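Weterport Two-Arm Cell: Setup and Care FAQ

Answers to the questions we get most from people taking over a shift on the Weterport cell. If your question is about the Cosstead cell, most of the mechanical answers apply, but the software settings are different. Last revised in March.

Setting up

How are the arms mounted?

Each arm bolts to a black mounting plate, and both plates bolt to the aluminum rail along the front edge of the table. The distance between plate centers is 575 mm. If a plate has been loosened for any reason, measure again before you power up. A plate that is off by a couple of millimeters won't stop the arms from moving, but every two-arm task will drift and you will spend the afternoon looking for the fault somewhere else.

Do I need to measure anything else?

Yes. Measure from the rail to the back posts on both sides. The figure is 563 mm left and right. If the two sides don't match, the table has shifted inside the enclosure. Loosen the table clamps, square it up, and tighten the clamps again in a cross pattern.

In what order do I power up?

1. Emergency stop pressed in.
2. Main supply on.
3. Left arm, then right arm.
4. Wait for the controller to list all joints.
5. Release the emergency stop.
6. Run the homing routine with nothing in either gripper.

Can I home the arms with objects on the table?

Small, flat things are fine. Move anything tall out of reach first, including the gold stand if it has been pulled forward.

How do I check that the arms agree with each other?

Run the meeting check. The grippers come together near the middle of the table with a light object between them. Watch the tips from the front and then from the side. If one gripper sits higher than the other, redo the shoulder zero on the arm that is off. Don't try to fix height at the wrist.
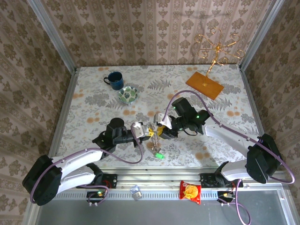 Grippers meeting near table center, with a slender clear plastic piece at the tips.

How much slack should the purple cables have?

Enough for the arm to reach its farthest point without pulling on the connector at the wrist. Leave the loops loose along the links. Don't zip-tie a cable tight across a joint. We lost two cables that way in the first month, and both failed inside the jacket where the break couldn't be seen. To test the slack, move the arm by hand with the power off and go through the full range of each joint slowly.

What about the cables that hang over the front?

They can hang, but keep your chair and your knees away from them. If you have to work close to the front panel, power down first.

Grippers and fingers

Which fingers are on the cell now?

The yellow ones with the rectangular windows, from Olszewski. Order them as part 1527. They come as a left and right pair. Replace both fingers of a gripper together even if only one is damaged, or the tips won't close evenly.

How do I change a finger?

Power off the arm and open the gripper by hand. Take out the screws that hold the finger in the dark gray mount, pull the old finger down and out, and seat the new one all the way up before you tighten anything. Tighten by hand until snug. The fingers are softer than the mount, and too much force will deform them. Close the gripper and look at the seam between the two fingers. It should be straight, with the tips level.

The fingers are scuffed. Do I need to replace them?

Scuffs on the faces don't matter. Replace a finger if it has a crack at the corner of a window, if the tip is rounded over, or if it leans to one side when the gripper is closed.

Why does the gripper drop thin parts?

Usually one of three causes: dirty tips, an old open/close calibration, or a grip point too far up the finger. Wipe the tips with a damp cloth and let them dry. Then run the open/close calibration. If thin parts still slip, teach the pick again so that the part is held at the very end of the tips.

How do I use the split rings to test a handover?

Put a small pile of rings on the perforated metal plate. Pick one with the first gripper, bring the second gripper up from below, and line up the gap between its fingers with the bottom of the ring. Close the second gripper before you open the first. Run the test slowly the first time. A ring is a good test part because it shows a sideways error right away: it touches one finger before the other.

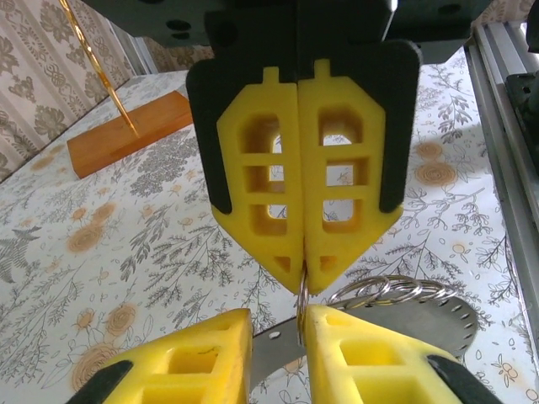 Split ring held at the fingertips, with the second pair of fingers lined up underneath.

What counts as a pass?

Ten handovers in a row with no drop and no ring pulled crooked. If you get a failure, start the count over.

The pick grabs two rings at once. Is that a fault?

No. Spread the pile out a little and run it again. Only write it up if it happens with single rings lying apart.

Routine care

What do I do at the end of a shift?

Park both arms and press the emergency stop. Wipe the fingers. Collect the rings and check under the plate for strays. Smooth the tablecloth, because a fold is enough to throw off a low pick.

How often do the mounting bolts get checked?

Every 78 hours of run time, from the counter on the controller screen. Check the plate bolts and the finger screws at the same stop.

Can I wash the tablecloth?

Yes, cold wash, no softener. Iron it before it goes back. Pull it flat from the corners and check that it doesn't ride up at the mounting plates.

A joint feels hot. What now?

Stop the arm and let it cool for 20 minutes. If it heats up again on a light task, look for a cable that is pulling against the joint. If the cables are free, take the arm out of service and open a ticket with Stekus.

Who do I contact for spare parts?

Fingers come from Olszewski. Servos, wrist cables and camera parts go through Stekus. Put the cell name and the arm (left or right) on the request, or it will come back to you.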